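Ticket 305: bedroom sensor drops off the hub
Status: solved
Product: Lunura hub, Vokomell temperature sensor

Update, Thursday: it's fixed and I'm so pleased! The sensor had been going offline every 90 minutes, day and night, even with new batteries (I tried two brands). Resetting the hub bought me 4 hours at best.

Moving the hub out of the hall cupboard and into the bedroom made no difference, but switching it from channel 1 to channel 10 did the trick straight away.
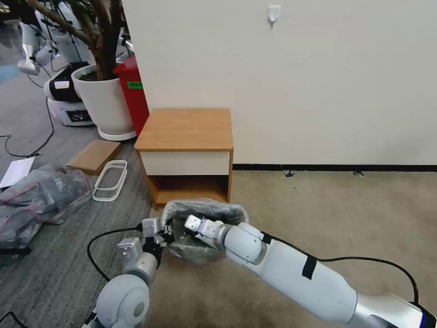
Bedroom wall, nightstand with the white drawer front.

Signal has stayed at full strength ever since, and the graph is one lovely unbroken line. Big thanks to the Tolasville support desk for the channel tip! Next I'll try the same setting on the Zamora plug in the kitchen. Happy for this to be closed.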